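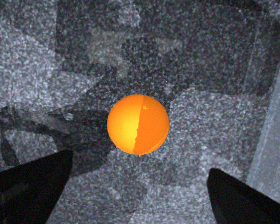 3.2 Recruitment of hosts and audience composition

Hosts were recruited through the Jilari mailing list, which circulates among folk and roots musicians touring between Victoria and South Australia. Of the 475 households on the list, those that had presented at least one ticketed or donation-based concert in the home were invited to take part. Interviews were conducted by Kaijage and Bisht, usually in the room where performances were held, and were transcribed in full.

Most hosts described their programme as an extension of existing friendships. Several had begun after meeting a performer at a regional festival and offering a bed for the night; the concert followed from the accommodation. This sequence differs from that reported by Escobedo for licensed small venues, where bookings were typically initiated by an agent.

Payment practices varied considerably. The most common arrangement was a suggested donation passed in full to the performer, with hosts meeting the cost of food and chair hire themselves. A smaller group offered a guarantee, most often $400, and made up any shortfall privately. One metropolitan series paid $1,000 for each appearance – a sum its organiser regarded as the minimum for a touring duo with travel costs.

Figure 3 sets out the relationship between guarantee and attendance. The association is weak. Hosts who offered no guarantee drew audiences of comparable size to those who did, although performers interviewed by Carrillo expressed a clear preference for the latter when planning a tour.

Neighbours formed a larger share of audiences than anticipated. In outer suburban areas they frequently outnumbered listeners who already knew the performer's recordings, and hosts valued their attendance partly as a safeguard against noise complaints. The implications for council permit schemes are considered in Section 5.

Figure 3. Performer guarantee and attendance, by host household.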